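Monday, June 11, 2018

Okay, robotics club thread, as promised to the three people who asked. Grab a cuppa, it goes on a bit.

Our project this term is called Trokton. The short version: teach a gripper to pick up floppy things. Cloth, netting, tea towels, whatever we can pinch from home. Rigid stuff we had sorted back in January and we were very smug about it!!

Cloth is a whole other animal. A block stays where you left it. Fabric slides, bunches, folds under itself, and then the fingers close on one layer when you wanted two (or the other way round, which is worse).

So we do demos by hand. One of us holds the gripper, grabs the thing, moves it, lets go, next go. We're at 1,444 grabs logged and my forearm knows about every one of them.

281 of those are mine. Not that I'm keeping score. (I'm keeping score.)

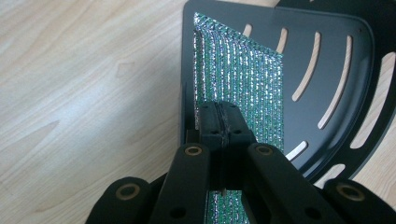
The other thing we argued over for a whole arvo was finger pads. Rubbery ones grip beautifully but they also hang on to a thread when you open up, and then the whole piece comes along for the ride. Harder ones let go cleanly and drop everything. We went rubbery and taught ourselves to open slowly.

Shiny fabric is my favourite colour of headache, by the way. Anything with metallic thread in it glitters differently every time you tilt your wrist, so the model has a hard time working out where the edge is. We've got 619 clips of the sparkly stuff now and I want more.

Training run number 6 went on last night. We name them after nothing in particular -- this one is Bikano, the last one was Bhutto, don't ask me, there was a vote and I was at the dentist.

Bhutto could find a corner and then just sort of hover over it, like my nan choosing a biscuit. Fingers crossed for its little sibling.

Regional meet is at the Brullia hall and we get one table and one power point, so somebody please remind me to bring the power board this time. Last year I brought two left shoes and no charger.

Will post the results once the run finishes, good or rubbish. If you've got old shade cloth or curtains you're chucking out, message me, we'll come and get them!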